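Sports Wiki > Clubs > Kallitz Rovers

Main page | Clubs | Grounds | Random article

Kallitz Rovers

Kallitz Rovers is a rugby club, and I should say up front that I've followed them since I was small enough to be passed over the turnstile, so forgive me if this entry gets a bit warm in places! The club was founded in 1843 (the date is on the gate, and I'm not about to argue with a gate) and plays at Howells Park, on the river side of town. They wear green and white hoops, except away at Skostau, where the home side wears them too.

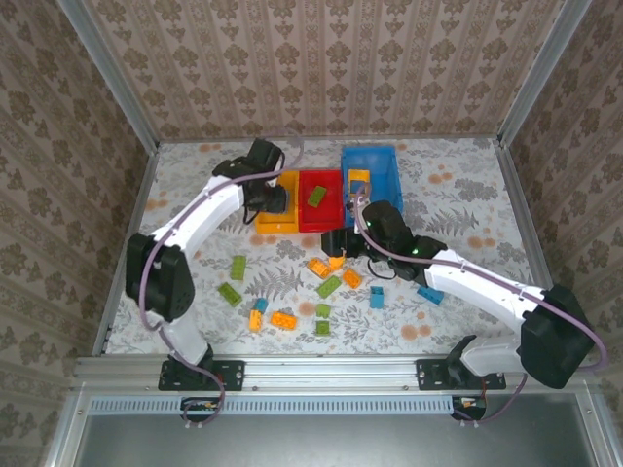
Vol. 4, p. 94

The record crowd is 522, for the cup tie against Skostau, and I was in it, squashed against the rail with a pie I never got to eat. Arwel Landeg kicked the winner from so far out that half of us had already started for the gate. He played 80 games for the first team, mostly at fly-half, and later coached the backs. I still think he was wasted at full-back in his last season, but that's one for the talk page.
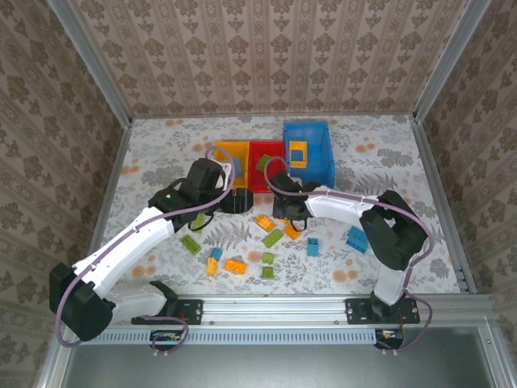 Bins and printed cloth.

Sioned Gough took over as head coach after Landeg left, and I love the way her teams play – quick ball, everybody running, the odd heart attack near our own line. Her first season ended with the Pliltier Shield, won in the mud with a pushover try that we sang about all the way home.

Preseason starts in August, and training is on Friday evenings if you fancy watching from the bank. Bring a folding chair, the grass slopes more than it looks.

We use cookies to remember your reading settings. Accept | Manage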